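Dallari Opens Second Collection Bay for Hand Control Project

The Dallari Institute has opened a second data collection bay for its hand control project, doubling the floor area set aside for recording demonstrations that will be used to train a learned controller for multi-fingered robotic hands.

The bay began regular operation in January. Operators guide a robotic hand through short manipulation tasks while cameras and joint sensors record each attempt. The recordings are reviewed, labeled and added to a shared training set maintained with the institute's software partner, Otance.

According to the institute, the set now holds 1,022 accepted demonstrations covering 41 tasks. Attempts in which the hand drops or misses an object are kept in a separate group, and will be used later to teach the system to recognize its own errors.

"The early recordings were too much alike," said Tassanee Wattanapong, who directs the project. "We had one room, one background and one set of lights. The second bay gives us different surfaces and different lighting, and the controller needs to see both."

Recordings include a close view of the fingers from a small camera mounted at the wrist or gripper. In one such view from the project, the four metal fingers and their black rubber tips hang below a ribbed fabric covering, with a yellow panel and gray carpet behind them.

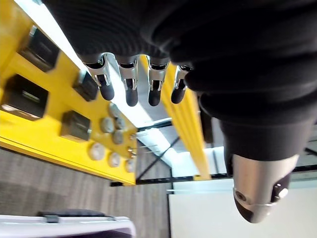 Review and Release

Each demonstration is checked by 2 reviewers before it is accepted. Omid Babaei, who manages data quality, said that 85 percent of recordings submitted in the first month passed review. Most of the others were set aside for timing faults between the camera and the joint sensors – a problem the team has since corrected in its recording software.

The institute plans to release part of the set to outside research groups under the name Gendero, together with the written task instructions given to operators. Requests for access will be handled by the project office.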